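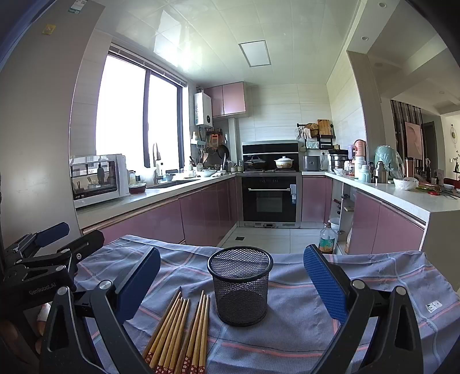
Figure 3 — Tâche « baguettes » vue depuis la pince tenue à la main, doigts ouverts. Le pot grillagé est vide, les deux faisceaux de baguettes sont posés devant lui sur la nappe.

4.2 Collecte en cuisine

Les démonstrations du jeu Bernura ont été enregistrées dans des cuisines habitées, sans modification de l'éclairage ni du mobilier. L'opérateur tient la pince et range les baguettes en bois dans le pot. Chaque faisceau en compte cinq (figure 3). Nous avons retenu 421 démonstrations, réparties sur 19 cuisines ; 13 autres ont été écartées pour perte de suivi de la pose.

Le pot pose deux difficultés. Son treillis noir donne peu de points d'appui à l'estimation de profondeur, et le quadrillage de la nappe produit des appariements erronés quand la pince s'approche de la table. Nous calculons donc la trajectoire à partir de l'arrière-plan — plans de travail, placards, hotte — et masquons la zone située entre les doigts.

La politique est entraînée pendant 800 époques, avec les mêmes hyperparamètres que pour la tâche Vustard (section 4.1). Les échecs restants surviennent surtout à l'insertion : les pointes convergent, mais l'extrémité décorée s'écarte et une baguette accroche le rebord du pot. Une variante où les baguettes sont saisies une à une est traitée en annexe B.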